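Foro › Automatización y robótica › Ferias, visitas y jornadas
Tema: Jornada de puertas abiertas de Grosix: crónica de un escéptico con acreditación
Página 1 de 1

tornillo_flojo
Miembro veterano
11 de junio de 2018

Vuelvo de la jornada de puertas abiertas de Grosix en Jedumstead y, como prometí contarlo, lo cuento. Resumen para los que leen en el baño: el café regular, el aparcamiento criminal, la demostración mejor de lo que yo quería que fuese. Dejo un par de fotos de la mesa del café, que es donde pasé más rato.

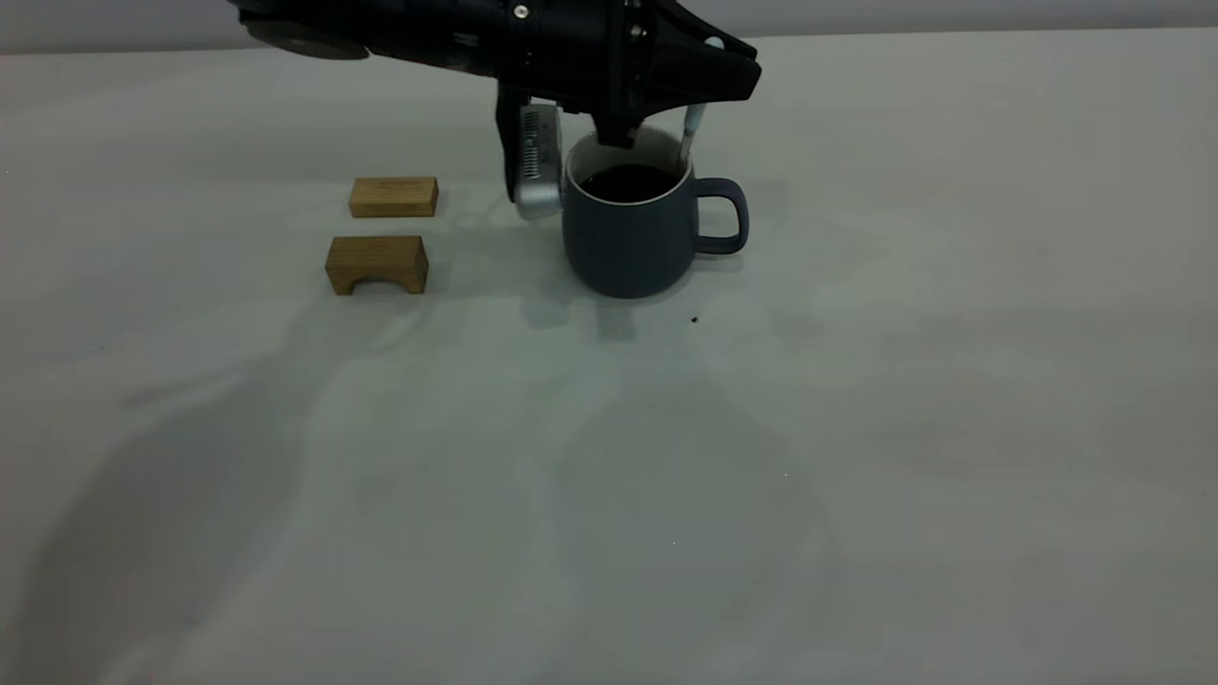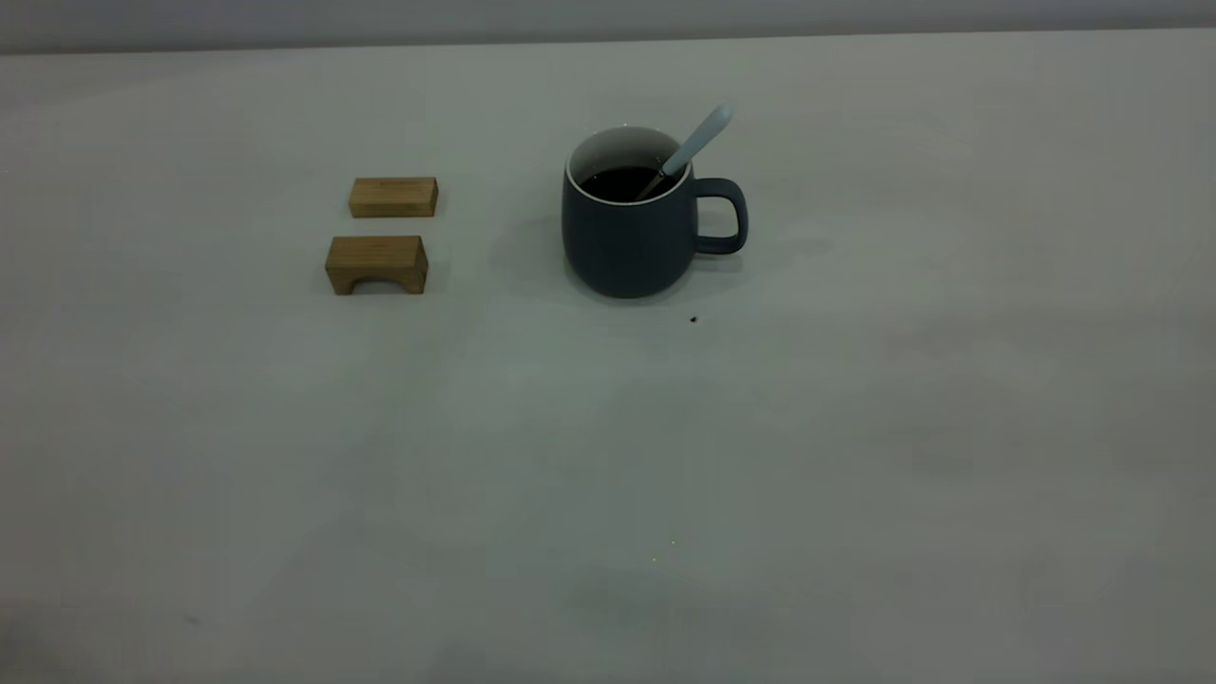 Iba yo a ver la célula de paletizado, que para eso me pagó el hotel la empresa, y acabé plantado delante de la mesa pequeña como un jubilado delante de una zanja. La célula grande es lo que ya conocéis: vallado, balizas, un señor con polo que dice "solución" cada cuatro palabras. En la mesa pequeña, en cambio, no había polo. Tenían un brazo negro, unos tacos de madera y una taza con algo oscuro dentro que di por café, y la taza llegaba casi hasta arriba, detalle que me parece de mucha confianza en uno mismo. Uno de los dedos de la pinza es un bloque gris plata con ranuras y el otro una varilla fina que se mete por dentro del borde. Me pasé un buen rato pensando en lo que cobraría yo por hacer eso con el jefe de ventas mirando.

Lo llevaba Sunee Phromma, de la parte de ensayos, que contestó a todo sin consultar el móvil. Le pregunté qué pasaba si se volcaba la taza. "Que friego", dijo. Es la respuesta técnica más completa que recibí en todo el día.

Lo demás, por orden de interés decreciente:

La charla sobre visión duró el doble de lo anunciado y la mitad fue buscar el adaptador del proyector.
El de Stuton repartía destornilladores. Tengo uno. Es malo.
Nos dieron un folleto de 16 páginas en el que la palabra "robot" sale menos que la palabra "viaje".

Preguntad lo que queráis.

PLC_y_a_mucha_honra
Miembro

Pregunto: ¿y eso para qué sirve? En serio. Llevo toda la vida moviendo cajas con cilindros neumáticos y las cajas nunca se me han quejado. Un brazo que mete un dedo en una taza es una manera carísima de mojarse un dedo.

tornillo_flojo
Miembro veterano

Mojárselo no sé si se lo mojó, desde donde yo estaba no lo juraría. Pero la pregunta se la hice casi igual, con menos gracia. Según ella, la taza les interesa por incómoda: es redonda, tiene un asa a un lado y va cargada con algo que se derrama. Una caja te perdona cinco milímetros.

Marga_utillaje
Miembro veterana

Yo fui al turno de tarde y discrepo con lo de "mejor de lo que esperaba". A mí me pareció lento. No lento de prudente, lento de ventanilla. Había gente que se iba a por un canapé y volvía sin haberse perdido nada.

Ahora, la pinza me gustó. Un dedo gordo por fuera haciendo de apoyo y uno fino por dentro es lo que haría cualquiera que haya diseñado unas mordazas a medida. Lo malo es que es lo que haría cualquiera para ESA taza. Ponle una de paredes gruesas o un vaso alto y me cuentas.

tornillo_flojo
Miembro veterano

Lo de lento te lo compro. Yo debía de ir con las expectativas por el suelo, que es como mejor se va a estas cosas.

becario_perpetuo
Nuevo

Hola a todos, primer mensaje. ¿El brazo va programado punto a punto o lo maneja alguien con un mando? En la segunda foto hay una cuchara metida en la taza, ¿también la cogía? Estoy con el trabajo de fin de grado y me vendría bien saberlo. ¡Gracias!

tornillo_flojo
Miembro veterano

Bienvenido. Punto a punto o con mando: lo pregunté y me dijeron que "depende del ensayo". Apunté la frase en la libreta y ahí sigue, sin aportar nada. Con la cuchara no te puedo ayudar, no estuve en todos los pases y no me voy a inventar datos para tu bibliografía. Escríbeles a ellos, que en el folleto viene un correo (página del "viaje hacia la excelencia", no tiene pérdida).

Kaewmanee_fan
Miembro

Me sorprende que nadie mencione el precio. En el puesto de al lado tenían el listado de accesorios y el juego de dedos intercambiables iba por 916. El par. Más IVA. Yo por ese dinero espero que los dedos me hagan la declaración de la renta.

Marga_utillaje
Miembro veterana

Pues no me parece caro. Haz cuentas de lo que cuesta mecanizar dos piezas pequeñas con tolerancias decentes, más el diseño, más las tres veces que el cliente cambia de idea. Caro es el brazo.

PLC_y_a_mucha_honra
Miembro

Con 916 te monto dos cilindros, una ventosa y me sobra para el bocadillo.

Marga_utillaje
Miembro veterana

Y con la ventosa coges la taza por el café, supongo.

PLC_y_a_mucha_honra
Miembro

La cojo por abajo. Con una bandeja. Como los camareros, que llevan siglos funcionando sin actualización de firmware.

tornillo_flojo
Miembro veterano

Abro apuesta por la bandeja neumática. Pongo el destornillador de Stuton de premio.

octeto
Moderador

Recuerdo a todos que el hilo es de la visita. Lo de los camareros, en "Cafetería", que para algo se llama así.

Y ya como usuario: yo estuve en la edición anterior, en noviembre, y entonces la mesa pequeña no existía. Había un vídeo en bucle con música de ascensor y una vitrina con un reductor seccionado. Que hayan pasado del vídeo a poner el cacharro delante de la gente, con un líquido encima de la mesa, me parece de lo poco decente que he visto en estas jornadas. Los vídeos siempre salen bien. Casualidades.

Kaewmanee_fan
Miembro

Eso es verdad. Pero podían haberse tirado a la piscina del todo y dejarnos elegir el objeto. Yo llevaba las llaves del coche en la mano. Pedí que probaran con las llaves y me miraron como si hubiera pedido probar con un gato.

tornillo_flojo
Miembro veterano

¡Eras tú! Estaba yo detrás. Te faltó decir que insististe.

Kaewmanee_fan
Miembro

Dos veces. Sigo pensando que era una petición razonable.

soldador_de_guardia
Miembro

¿De verdad había tanta gente? Me dijeron que esperaban 4.000 visitantes y me eché atrás. No aguanto las colas para mear.

tornillo_flojo
Miembro veterano

Si eso eran 4.000 personas, 3.000 y pico se escondieron muy bien. En la charla de visión el aforo era de 120 y me pude sentar con el abrigo en la silla de al lado. En los baños, ninguna espera, puedes venir tranquilo el próximo año.

octeto
Moderador

Esos 4.000 serán contando a los que abren el correo de la invitación.

Marga_utillaje
Miembro veterana

Vuelvo a lo mío, que veo que al final le vais a comprar uno. Mi pega de fondo: mesa clara y despejada, los tacos a un lado, la taza al otro, sitio de sobra para maniobrar. Así también aparco yo. En mi taller esa taza estaría entre un calibre, un trapo, dos albaranes y el móvil de alguien sonando. Que hagan la jornada allí y hablamos.

becario_perpetuo
Nuevo

Perdón por insistir, pero ¿no es normal empezar por lo fácil y luego ir complicando? En clase nos dicen que si metes todo el desorden desde el principio no sabes qué ha fallado.

Marga_utillaje
Miembro veterana

Es normal en el laboratorio, chaval, y tienes razón. Lo que discuto es que me lo enseñen en una jornada comercial con un cartel de "listo para producción" encima. Si el cartel dijera "estamos en ello", yo aplaudiría la primera.

tornillo_flojo
Miembro veterano

En defensa de Sunee Phromma: ella no dijo "listo para producción" ni una vez. Cuando se lo leyó en voz alta un visitante, miró el cartel como se mira el tiempo en Galicia. El cartel es de marketing y marketing estaba en el puesto del jamón.

PLC_y_a_mucha_honra
Miembro

¿Había jamón?

tornillo_flojo
Miembro veterano

Había.

PLC_y_a_mucha_honra
Miembro

Entonces retiro parte de lo dicho. ¿Cuándo es la próxima?

octeto
Moderador

Aún no hay fecha. Cuando la publiquen fijo un hilo arriba y así compartís coche, que lo del aparcamiento lo confirmo: yo dejé el mío junto a una rotonda que creo que ya pertenecía a otro municipio.

becario_perpetuo
Nuevo

Les he escrito. Me ha contestado la propia Sunee Phromma, muy amable. Dice que en la mesa pequeña usan los dos modos según lo que quieran probar ese día, y que si voy por Jedumstead me la enseña con calma. De la cuchara se me olvidó preguntar.

Marga_utillaje
Miembro veterana

Ve. Y llévale un vaso alto de mi parte.

Kaewmanee_fan
Miembro

Y unas llaves.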